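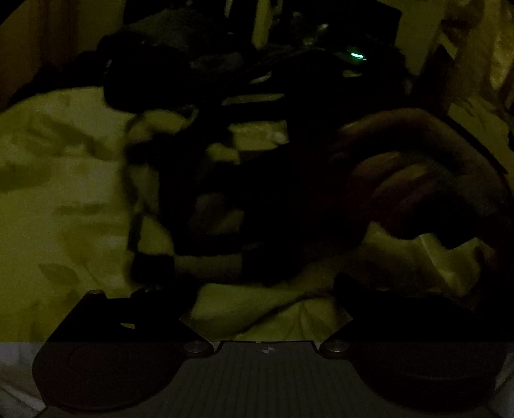
Tenusano Dealer School
Progress report to the Mathias Fund, second period
Prepared by Rhiannon Pugh

Summary

The school is open, the dealers can deal, and the money is mostly where we said it would be. We set out to train enough tournament poker dealers that the Ekon card room could run its monthly hold'em event without borrowing staff from two counties away. The May event ran with our own people at every table. It also finished later than planned, for reasons covered below, several of which are my fault.

Training

We took in 11 trainees at the start of the period and four have left. One got a better job, which we count as a success in a loose sense. One discovered that she dislikes cards. The other two stopped coming after the unit on side pots, and I have some sympathy.

Side pots remain the hardest thing we teach. A dealer can pitch beautifully and still freeze when three short stacks go all in for different amounts and everyone at the table starts doing the math out loud. Efa Kemeys rewrote the unit halfway through. Trainees now build the pots with real chips before they see a single worksheet, and they have to say each step aloud, main pot first. The room gets noisy. Scores on the pot test went up, and Efa has been gracious about the version she replaced, which was mine.

Shuffling and pitching are in good shape. The wash, riffle, riffle, strip, riffle sequence is now automatic for everyone left in the group. Exposed cards on the deal are down to a level that players grumble about in the ordinary way.

Dong-hyun Na continues to teach rulings. His method is to sit in as the worst player any of us has ever met: acting out of turn, string betting, announcing "call" while pushing in a raise, mucking a winner and then wanting it back. Trainees have asked for more of these sessions. They have also asked that he take breaks. 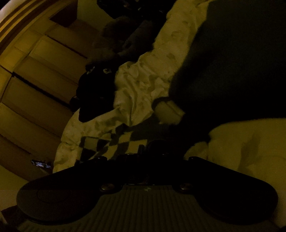
The May event

Cards were in the air at 1 p.m. as advertised. The first break came on time. After dinner, things got looser.

We had set up the Zodeo clock with the blind levels from an old structure sheet that skipped a level near the end, so the blinds took a jump the players had not been told about. Brenda Cisternas, on the floor that day, caught it, paused the clock, and put in the missing level. That was the right call and it added time. We then colored up the small chips late, with the final table already seated, and the chip race took longer than it should have. The final table agreed to chop before anyone had to test the heads-up rules we had spent an evening teaching.

There was one formal complaint. A player felt he should have been allowed to take back a bet because he had misread his hand. The ruling stood. He has registered for the next one.
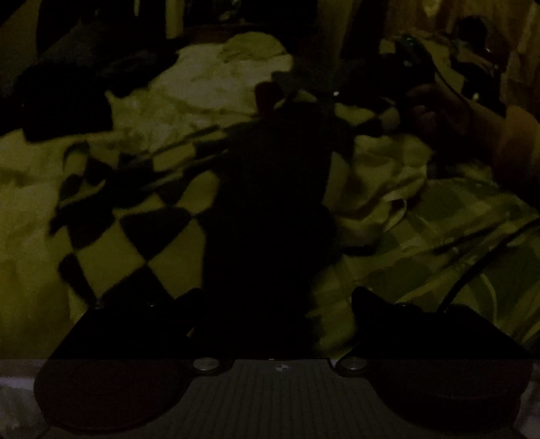
Gripper from behind, low light

Spending

We are $910 under budget on equipment, almost entirely down to Cadi Lougher, who talked the Ekon room out of its retired table felts and got them cleaned. We would like to move that amount to instructor hours, where we are over. The short version is that the side pot rewrite took Efa a good deal longer than the line in the budget imagined, and she should be paid for it.

Cards were the other surprise. Plastic decks last well when experienced people handle them. Ours are handled by beginners practicing the riffle, and the corners show it. We have asked for more decks in the next period and fewer laminated hand-ranking charts. We have plenty of charts.

Problems and delays

The evening class was supposed to begin this period and did not. The Ekon room needed its back tables for a cash game that turned out to be popular, and we lost the space. A new start has been agreed and I have it in writing, having learned something from last time.

The written dealer handbook is also behind. The procedures chapter is finished. The chapter on dealing with difficult players exists as a long list of things Dong-hyun has said in class, and it needs an editor with a firm hand.
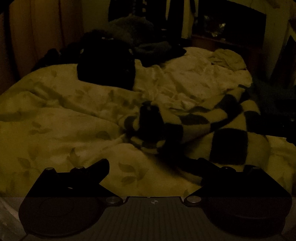
Next period

Start the evening class and keep it small.
Move Brenda into floor training, with two of the current group shadowing her at each event.
Check every blind level in Zodeo against the posted sheet the night before. Cadi and I will both sign it.
Finish the handbook, or at least the parts that can be printed.
Add a short unit on chopping the pot at a final table, as players seem to like doing it.

We would welcome a visit from the Fund at any event. Seats fill early and we can't hold one past the end of late registration, even for you.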